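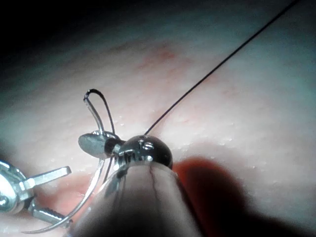 Close view of tissue surface with instrument shaft, beige, at lower center.

Ticket 2756
Subject: Course booklets print with missing pages and wrong page numbers
Opened: 16/05/2026
Requester: Seema Sachdeva, Teaching Materials Office
Assigned to: Ghassan Zoubi, Document Services
Priority: Medium
Status: Resolved, pending change to template
Systems affected: Plistatov (booklet editor), Jillach (print queue), Sfeir Building print room

Description of the problem

The Teaching Materials Office reports that booklets prepared in Plistatov and sent to the Jillach print queue are being produced with pages missing from the final section. The table of contents is also incorrect in the affected copies. Entries after the second chapter point to a page one or two lower than the page on which the chapter begins.

The problem was first noticed in the wound care booklet and has since been found in the anatomy workbook and the first-year reading list. Preview on screen is correct in all three cases. The office has more than 70 booklets to deliver before the start of the summer session and asks whether it should hold the remaining jobs.

Initial response

The requester was asked to hold all booklets that contain a folded insert or a landscape page. Booklets made up only of portrait pages could continue to be sent, provided that one copy was checked by hand before the full run was released.

The following were requested:
The original Plistatov file for the wound care booklet
The PDF as saved from Plistatov before printing
One faulty printed copy, delivered to the Sfeir Building print room
The name of the paper profile selected at the time of printing

All items were received the same afternoon except the paper profile, which the requester could not recall. The print room log shows that the profile was "Booklet, short edge, cover stock."

Step 1: Comparison of files

The saved PDF was compared with the original file. Page count, page order and contents entries match. The fonts are embedded. The PDF opened without warnings on two office computers and on the print room workstation. The fault therefore occurs after the file leaves Plistatov.

Step 2: Test through a different queue

The same PDF was sent to the general office queue, which does not impose pages for booklet folding. All pages were printed and the contents page was correct. The copy was single-sided and unfolded, but complete.

Step 3: Test of the booklet profile

The PDF was sent to Jillach with the profile recorded in the log. The fault was reproduced. The last leaf was absent, and the two pages preceding it appeared in reverse order.

The test was repeated with the cover stock option turned off. The booklet was complete. With the option on and the landscape page removed from the file, it was also complete. Both conditions – cover stock and a landscape page – must be present for the fault to appear. 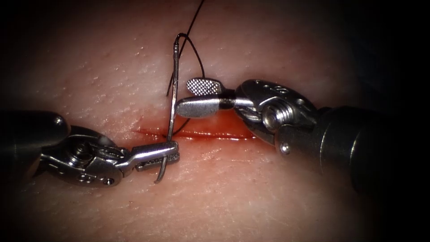
A landscape page is rotated by Jillach when it is received, and the queue then inserts a blank behind it so that the next chapter opens on a right-hand page. When cover stock is selected, the total is calculated before the blank is inserted. The booklet is then trimmed to the earlier total, and the final leaf is dropped.

Step 4: Contents page

The incorrect contents entries were at first assumed to have the same cause. This was not confirmed. The contents page in the faulty copy carries an older footer than the rest of the booklet, and the requester's folder contains a separate contents file which is merged by hand. That file had not been refreshed after the second chapter was extended in March.

The contents problem is accordingly treated as a separate matter. No system fault is involved. The requester has been shown how to generate the contents page inside the main document, and has done so for the wound care booklet with a correct result.

Contact with supplier

Darnano, which maintains the Jillach software, was given the test file and the steps above. Their support desk has confirmed the behavior and has logged it as a defect. A correction is to be included in a later update. No date was given.

Workaround

Until the update is installed, staff sending booklets to Jillach should proceed as follows.
1. Rotate any landscape page to portrait in Plistatov before saving. The content may remain sideways on the page.
2. Save as PDF and note the page count.
3. Select "Booklet, short edge" without cover stock.
4. Send the cover as a separate job marked for hand assembly.
5. Check the proof copy against the page count noted in step 2.

Hand assembly adds time at the folding bench. Large orders should be booked with the print room in advance.

Requester's comment (S. Sachdeva)

The wound care booklet and the anatomy workbook have been reprinted and both are complete. The reading list had no landscape page, and its contents error was traced to an old merged file, as with the others. The report of missing pages in that item was a mistake on our part: the copy examined was last year's shorter edition. We would be grateful if the faulty copies could be recycled and not returned to the office.

Closing note (G. Zoubi)

Faulty copies have been removed from the shelf. The held jobs have been released under the workaround. The shared booklet template will be changed so that landscape pages are rotated by default – this is tracked under the template maintenance list. The present ticket will be reopened when the Darnano update is ready for testing.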